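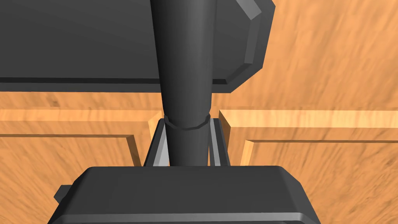

Teach the robot with your own hands first! I keep saying this at Tulteo, and I'll keep saying it. We logged 158 demonstrations in simulation this August, 51 of them mine, and I learned more about opening a cabinet door than in years of opening cabinet doors.

You steer the arm remotely and suddenly you notice your own wrist. You slow down before contact, you back off, you come in again from the side (my best runs all have a little hesitation in them, and I'd leave it in). A script would skip all that.

Yes, it's slow work, and some folks on the Ovari project would sooner write rewards all day. Fine, but give them the controller for an afternoon! I think every person who trains a policy should drive the arm until their thumbs hurt.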